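Section 6: The Sorting Bin

The sorting bin is where loose tools go between the bench and the drawers. In theory they stay there for an afternoon. Section 6 is for those who have met the other version.

What you need

Gravlow bin, empty
Stiff brush and dustpan
Dry cloth
Marker and tags (the Cidora tags tear; use the Adams ones)
Somewhere to put everything you find

6.1 Placing the bin

1. Set the bin on a level surface. If it rocks, move it. Folded cardboard under one corner is a popular remedy and will be gone by Wednesday.
2. Turn the bin so that the low wall faces you. The flared sides let you get both hands in without barking your wrists, provided you reach over the low side and leave the high one alone.
3. Leave enough space behind the far wall for a broom.

CAUTION: Sheet-metal rims have edges. Wear gloves when lifting the bin, including when it is only going a few feet.

6.2 Cleaning before first use

1. Brush the floor toward one corner and collect what comes out.
2. Wipe the inner walls with the dry cloth. Scuffs, scratches and chipped paint on an older bin are normal and may be left alone. Flaking paint may not. Brush it off now or you will be picking it out of a ratchet later.
3. Check any drain hole. Small screws love a drain hole. If yours is wider than your smallest screw, keep screws in a jar and out of the bin.

NOTE: Do not repaint the inside. Lwazi Zulu repainted one in August, very handsomely, and the first wrench took the finish off in a stripe.

6.3 Loading

1. Put long tools in first, laid flat along the back wall with the handle pointing left. It doesn't matter that it is left. It matters that it is always left.
2. Group the shorter pieces to one side, and keep the other side of the floor clear. You will need the open floor for sorting, and it is much easier to keep than to win back.
3. Lower heavy items in. The bin will survive a dropped one – your neighbors will have opinions.
4. Stop when the tools begin to lie on top of one another more than two deep. A bin filled past that point becomes storage, and storage is Section 7.

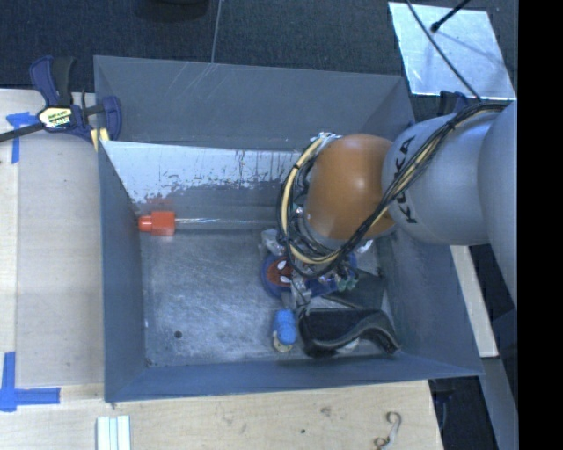

Figure 2. Bin in use, long tool laid along the back.

6.4 Sorting

1. Begin with whatever lies nearest the low wall and work toward the back. Digging for the one you want is how a ten-second job acquires a lunch break.
2. Move each tool onto the clear part of the floor, look at it, and decide: drawer, repair or scrap. "Later" is a fourth pile and does not exist.
3. Take out tools for repair at once and tag them. Write what is wrong. A tag reading "broken" has already been tried, 61 times by Ruan Fourie's tally, and in almost every case the owner had forgotten what was broken.
4. Lift the long tools out last. Raise the heavier end first, so the other doesn't swing into the wall.
5. When the floor is bare, brush it again.

CAUTION: Never feel around under a pile with bare fingers. If something has slid out of sight, lift the pile off it.

6.5 When things go wrong

The bin is full again the next morning.
The bin is working properly. See your colleagues.

A tool will not lie flat against the back wall.
Something is under it. Take it out and look before pressing down.

The floor has started to rust.
Wipe the bin dry and find out who has been putting away wet tools. A thin film of Stonard oil will slow things down, but use it sparingly – an oily bin gives you oily handles, and oily handles get dropped on feet.

Tools are missing.
Check the bench, the windowsill and the truck, in that order. Then check the truck again.

Section revised 29/07/2018. Replaces the laminated sheet, which may now be taken down from the wall.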